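Ticket: Rudder trim axis inverted after scenery/aircraft update
Product: Fovix flight sim, VR mode
Reporter: Zarmeena Bangash
Assigned: Wajid Afridi
Status: Open, workaround available

Opened 1/1/22

After update 9 the rudder trim wheel on my Cluvley throttle works backwards in VR. Same profile in 2D mode is fine. Elevator trim not affected. Happens in the stock twin and the Lirkov trainer.

Steps:
Load any cold start, VR on.
Turn trim wheel right.
Indicator moves left.

Tried so far: deleted the controller profile, rebuilt it, reinstalled the throttle driver. No change.

Wajid Afridi:
Reproduced on two headsets. The VR input layer reads the invert flag a second time, so a checked box cancels out and an unchecked one flips. Please attach your input log and confirm whether the invert box was set before the update.

Zarmeena Bangash:
Box was never set. Log attached, see line 23 - the axis is registered twice. 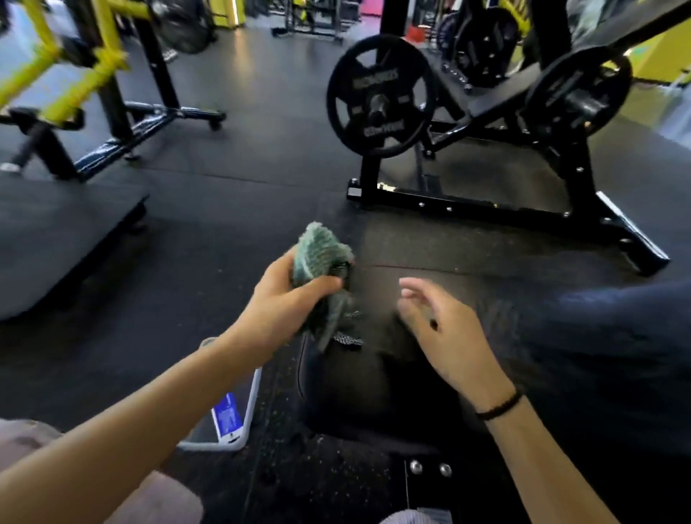
Green towel in the left hand, over the black bench seat.

Wajid Afridi:
Log received, matches ours. Until the patch, set invert manually in the VR profile only and leave the 2D profile alone. Fix is targeted for the February build. Leaving this open until you confirm on that version.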